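4.3 Grip quality on cans

Most papers on parallel grippers report a single success rate and leave it there. We have doubts about that number. A can held badly and a can held well both score one point, and the controller vendor is free to choose which cans go on the table. For the comparison between the Clavlow jaws and the older Dratach jaws we therefore scored the grip itself as well as the result. The full set came to 3,376 attempts, logged between August and 2nd February. Figure 3 gives a case with the can standing on its curved side, a pose that the Drodero test sheet leaves out.

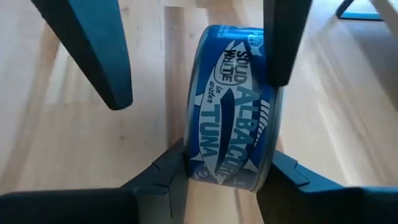
Figure 3. Tuna can on its curved side between the gripper jaws, wrist camera view.

The notched jaws are said to center round objects on their own. Our scores give only weak support for this. Jaw type explained less of the spread than the angle of approach did, and we would not buy new jaws on the strength of it.

The wrist camera is a second source of doubt. Close to the surface, with the arm moving, it returns smeared wood grain and a lid whose print can't be read with certainty, and the Chambi controller is expected to pick a grasp point from that.

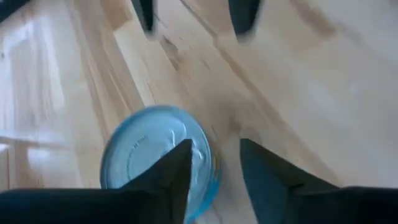
Desmond Strickland objected to this reading when he saw the draft, arguing that blur matters little if the controller has already settled on its grasp point, and that we should be blaming the delay in the control loop. He may be right. We reran 406 attempts at lower speed and the failures fell, but a slower arm helps both explanations equally, so the test settles nothing.

Two-arm runs were scored separately. With a rack at the back and loose cans near the sides of the table, each arm has its own reachable share, and a fixed view of the whole table shows cable loops and forearms passing over the wood that the wrist cameras miss.

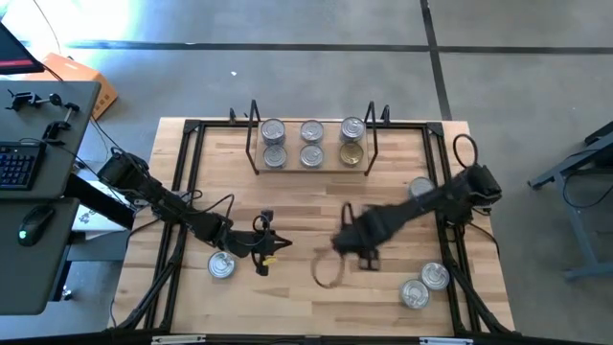 One reader of the draft asked why we had not dropped the wrist cameras altogether and run from the fixed view. We tried it for almost 200 attempts. Placement on the rack held up well enough - picking did not, mainly where one can stood close against another. We report those runs in the appendix and draw no ranking from them.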